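Bin picking trials (gripper comparison)

A bin picking trial is a way of finding out which gripper you'd trust to take odd things out of a box. You put a handful of objects in a bin, ask the arm to lift one, write down what happened and go again. I've kept this entry going since the Idevgate wiki started, so please forgive the "I" all over it. Refilwe Pretorius asked me to make it more neutral and I did try, but it came out as dull as a parts list!

Background

Most of the early trials used blocks. Blocks are lovely if you're selling a gripper, because they have flat sides and stay where you put them, but people don't send blocks to a returns warehouse. They send shoes, bath toys and half a picnic set. When Hendrik Khumalo set up the Jendidero object set he went round a discount shop with a basket and bought whatever looked annoying (his word). The full set is kept in crates and we draw from it for each session.

Types compared

Suction cups are quick and forgiving on anything smooth, and they hate bristles, fur and holes. I'd start with one every time if I were picking boxed goods.

Parallel fingers close on both sides of a thing. The Avia pair we ran in the 2,068 logged attempts was the steadiest of the lot, though you do have to get the angle right, and a finger needs somewhere to go. If the object is jammed up against a wall of the bin, there may be no room for it.

Soft fingers wrap round things and are kind to fruit. I'm fond of them, but ours from Pillay got floppy after 200 cycles and Unathi Steyn has never let me forget who ordered them. 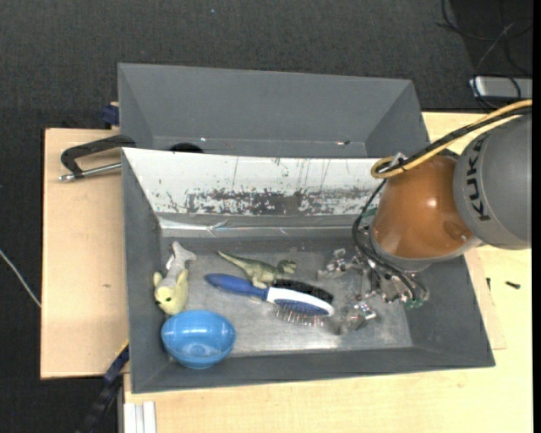
KUKA arm and gripper over a bin
Mixed load of toys and household items

Toys and household bits make a good mixed load. A toy dinosaur with a long tapering tail gives you several places to grab and most of them are bad, as the tail is thin and the weight is somewhere else. A double-sided hairbrush is worse. You can go for the handle, which is fine, or the head, where one finger meets dense bristles and the other meets pins. A glossy bowl in the corner of the bin is the classic trouble-maker for cameras, with bright reflections just where you want a clean edge.

The arm matters less than people think. We've used a KUKA for the bin work and I've no complaints, but what I'd really look at is the cabling. Leave a generous loop near the wrist, then turn the last joint both ways slowly and watch it before you run anything at speed. I lost a whole afternoon to a snagged lead once and blamed the controller for most of it.

Scoring

We give each object 4 tries per gripper. A pick counts if the object is lifted clear of the bin and held while the arm moves away. Pushing it into a better spot first is allowed, but it's noted. Khanyisile Pretorius thinks a push should cost half a mark, and the argument is still going on the talk page.

Reset the bin by tipping the objects in. If you place them by hand you'll be nice to the robot without meaning to.

See also: Suction cups; Wrist cameras; Camera glare; Jendidero object set

Last edited 18 February 2020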